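Section 4: Moving your Grondanside save to a new computer

Welcome back, and well done for getting through the installation section, which I know went on a bit. Now we come to the part most people write to me about, namely how to bring an old character along to a new machine without losing the journal, the debts, the half-finished conversations and (most painfully of all) the dog. Put the kettle on first. The copying itself is quick, but the game rebuilds its dialogue index the first time it sees an imported save, and that can sit there looking frozen for a good while.

You will need the old computer, the new one, a memory stick or shared folder, and Gesteo, the little save manager we set up in Section 2. If you skipped Section 2, do please go back and do it now.
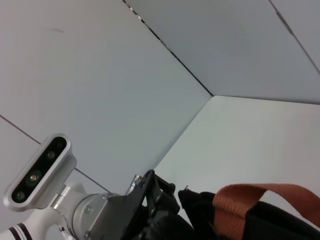
Can I copy the save folder across by hand and leave Gesteo out of it?

You can copy the folder by hand, but the journal won't come with it. The game keeps the journal in your user profile, separate from the saves, and Gesteo packs the two together.

4.1 Packing up on the old computer

1. Start Grondanside and load the character you want to take with you.

2. Walk to any place where you can rest. The inn at Bernel is ideal, and the bench outside the ferry office will do if you haven't any money left (I never have).

3. Choose Rest, and then Save and Leave. Wait for the title screen to come back before you do anything else.

4. Close the game completely. On some machines the launcher stays open in the corner by the clock, so close that as well.

5. Open Gesteo and click Gather. You'll see a list of your characters by name, with the chapter each one has reached.

6. Tick the one you want and click Pack. Save the packed file somewhere you'll find it again, and please don't rename it, however much you'd like to.

Caution: Don't pack a save made in the middle of a conversation. The import will seem to work perfectly well, and then the person you were talking to will have no lines left at all. I lost the whole of the Pitkänen storyline that way, and I was rather fond of old Pitkänen.

Note: The packed file must be smaller than 70 MB. If yours is larger, open the Tidy tab and clear out the old quicksaves. Mine had 1,548 of them, and I'd have told you I hardly ever used the key!

4.2 Unpacking on the new computer

1. Install Grondanside and run it once, just as far as the title screen. This makes the folders that Gesteo is going to look for.

2. Close the game again.

3. Copy the packed file onto the new machine. The desktop is fine.

4. Open Gesteo, click Unpack and choose the file.

5. When you're asked about language, pick the same one you played in before. You can change it later from inside the game, once the index has been built.

6. Start the game and choose Continue. The bar will fill up to 89 per cent and stop. Leave it be. It's working through the dialogue, and closing the window now means starting this whole part over again.

7. Once you're in, open the journal and read back a few pages. If your last entry is there, you're home.

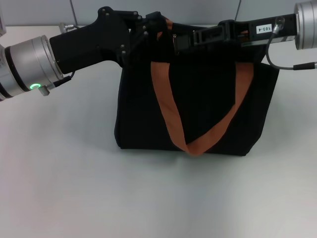

Make a second save straight away in a fresh slot, says Teemu Koivisto, and keep the packed file until you've finished at least one more chapter. He also recommends turning cloud saving off before step 6 and back on afterwards, or an older copy may come down and sit on top of your new one.

4.3 If something has gone missing

Journal is blank: close the game, open Gesteo and click Unpack again with Journal Only ticked. You won't lose any progress.

Skills have gone back to their starting values: this happens with saves from before the February update. Load the save, rest for eight hours in the game, and they should sort themselves out overnight.

The dog isn't with you: go back to wherever you last rested and whistle twice. Do give him a moment, he comes from the other side of the map.

Section 5 deals with controllers.

Shared 89 times
3 comments

mossylantern
Mine stuck at the same point on the bar and I nearly pulled the plug. Went and had my tea, came back and there was the ferry office. Thank you!

Hobb
Does the Tidy tab touch the chapter saves as well, or only quicksaves? Don't fancy finding out the hard way.

petra_k
Only quicksaves, Hobb. Whistling didn't work for me in the Bernel cellar by the way, had to go outside first.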